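[sim-tasks] Re: Skedberg household pack, worth the money?

From: Sinéad Ní Chonaill
To: sim-tasks list
Date: 2023-08-26

Aparecida Cavalcanti wrote:
> Hi all, we have a quote from Lotstead for the Skedberg household
> pack (doors + cabinets, the two-arm version). 1088 for the year,
> 4 seats. The Bragança group wants to share it with us if it's any good.
> Has anyone here run it for real? Mainly I want to know
> 1. are the cabinets OK to train on or are they just boxes
> 2. how bad is the hallway door, I keep hearing about the hallway door
> 3. does support answer
> We'd be coming from Renitska so anything on moving over is welcome.
> Aparecida

Hi Aparecida,

Quick one, have to leave in a bit. We've had it since January, same license as your quote by the sound of it. Going in your order.

1. Cabinets

Not boxes. The louvered doors have real geometry on them, slats and molding both, and the wrist camera picks it all up when you get close. Still below is from the right wrist cam, gripper open. White handle bar and the round knob are up in the corner, and you can see how much of the view the slats eat if the arm comes in low. Our first policy loved the slats. Went for the ridges every time and ignored the handle. We ended up starting the arm higher and that mostly fixed it.

Shadows are the weak part. Look at the one under the bar, stair-stepped along the lower edge. There's a shadow quality setting in the render config but it cost us more speed than we wanted so we left it. If your going to real hardware afterwards I'd randomize the lighting hard and not worry.

Also the wood is brown on brown on brown. Swap textures early. The pack ships with a few sets, they're in a folder the docs don't mention (look under materials, then alt).

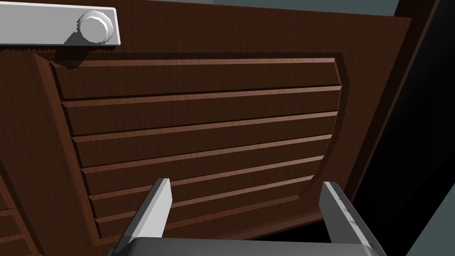 2. The hallway door

OK so yes, it's as annoying as people say, but it's also the reason I'd buy the thing. Small lever handle, low down by the edge of the door, and the hallway is narrow. The base has to be in a decent spot before the arm has any chance. We ran 1000 episodes with the default start pose and got 209 clean grasps on the lever. Only counting grasps there, not full opens. Full opens I don't have in front of me, will dig them out if you want them.

What helped us:
- random start pose for the base, small range only
- keep the free arm up, the default tuck clips the wall side when the base turns
- slower approach on the last stretch, the fingertips tend to come in low

You can see the low thing in the overhead shot. Right arm is stretched out at the lever and the tip is sitting just under it and a bit to the right. That's a typical pose for us. Left arm is the one we keep raised. Floor color is whatever the randomizer hands out, that run got orange, and there's stuff lying on the floor as well, a tray, a long green and purple stick. You can turn the clutter off. I wouldn't, we want the base to cope with it.

The view down to the far room with the sofa is nice for testing navigation too, longer sightline than anything we had in Renitska.
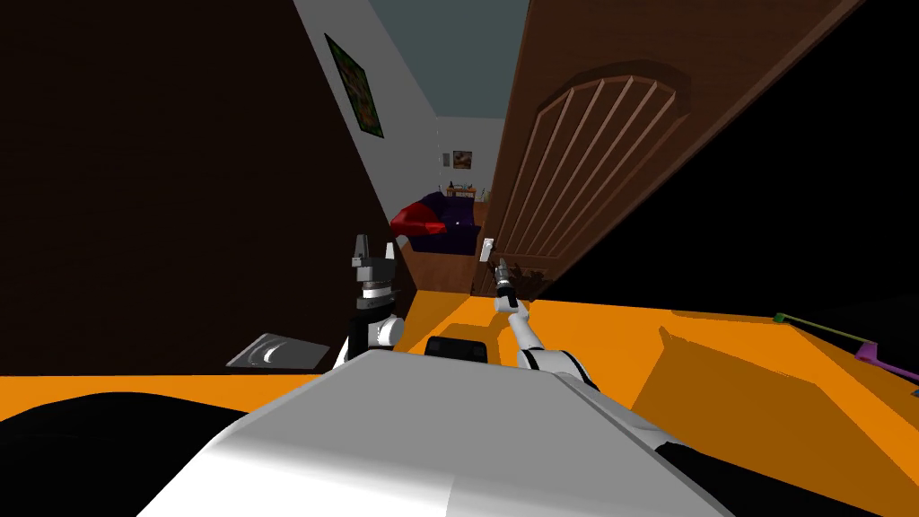
3. Support

Slow but they do answer. Two tickets from us, one fixed in the next release, the other (door hinge friction resets when you reload a scene) still open. Workaround is to set it again after every reload, one line, I can paste it. Write to the Lotstead address and not the form on the Skedberg page, the form goes nowhere as far as I can tell.

4. Moving over from Renitska

Robot files came across fine. Camera names didn't, so check your wrist cams aren't swapped left for right. We lost an afternoon to that. Joint order is different on the second arm. Scene files you can forget about, just rebuild them.

Sharing with Bragança: ask about the seats before you sign. Ours are per machine and not per person, and moving one means an email and a wait. If both groups train at the same time you'll run out quick.

Would I pay again, yes. For doors anyway. If you only need drawers and cabinets I'd ask them for the smaller pack, it's the same cabinet models I beleive.

Shout if you want our config for the hallway task, happy to send it off list.

Sinéad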